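Robot open day draws a crowd at Dekley works

The Husar robotics shed in Dekley threw its doors open in August and by mid-morning the carpark was full and people were leaving utes on the verge. Good turnout for a town this size. The firm counted 200 through the gate before lunch, mostly families, a fair few retired fitters from the old Sancombe mill, and one school group in matching yellow hats.

First open day Husar has held. The company moved into the shed four years ago and has kept pretty quiet since, apart from the trucks.

Visitors were taken through in small groups. Safety talk at the door, stickers for the kids, then past the parts store and into the main bay, where two machines were sorting pipe fittings into tubs. That got the biggest crowd early on. One bloke stayed for three full rounds and wanted to know what happens when the power goes off. (It stops. Somebody has to press a green button and walk it back to the start.)

The second half of the tour was the simulator room, upstairs, mind the step. A lot of Husar's work is done here before anything gets bolted together. The engineers build a house on the computer, put a gripper in it and let it practise getting about. Doors, rugs, furniture, things hung on walls, all the stuff that makes a real home awkward for a machine. The software side comes from Dutard, a smaller outfit in Sancombe, and two of its programers were on hand to run the show on the big screen.

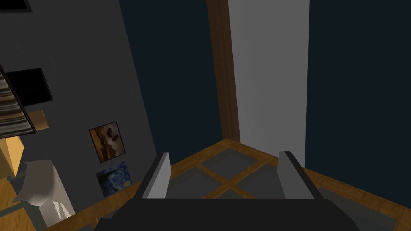

Each practice go is called a run. The team had clocked up 2,563 of them in the current house by the time the doors opened, and is aiming for 3,000 before the program is tried on a real arm downstairs. Staff said they would rather it got things wrong up there, where a bump costs nothing and there's no plaster to patch.

Questions came thick and fast. Would it do dishes? Not yet. Would it take jobs in Dekley? The answer from the front was that the firm has put on more people each year it has been in town and expects to keep doing so, though that didn't satisfy everybody and there was some muttering near the back. A woman from the aged care home up the road asked whether something like it could fetch things for residents who can't bend down. That, said the staff, is more or less what the house project is for. It is a fair way off. They wouldn't be drawn on a date.

The kids mostly wanted a turn. They got one, sort of. Dutard had set up a spare desk with a game controller so visitors could steer a gripper round a made-up room themselves, and the line for it ran down the stairs by 11 am. Harder than it looks. The view tips and swings as the gripper moves, and plenty of grown-ups had it facing a wall inside a minute. A girl of nine or so drove it clean across the floor and up to a door first go, and got a clap.

Downstairs the real arm was switched on twice for a show, once before lunch and once at 2 pm. It lifted a foam block, turned it over and put it down. Second time around it missed the block and had to be reset, which the crowd seemed to enjoy more than the one that worked.

Sausage sizzle out the front was run by the Dekley netball club, who sold out of onions and then bread. Money goes to new lights for the bottom court.

Not everything went to plan. The tour ran late from about the third group on, the upstairs room was far too hot with that many people in it, and there was no lift, so a few visitors missed the simulator altogether. Husar says it will bring a screen down to the main bay next time. Parking is also on the list, after complaints from neighbours on the mill side.

There will be a next time, the company confirmed, though it hasn't settled on when. Schools in Dekley and Sancombe wanting a weekday visit can ring the front office now. Groups are capped at 20 and closed shoes are a must, thongs wont get you past the door.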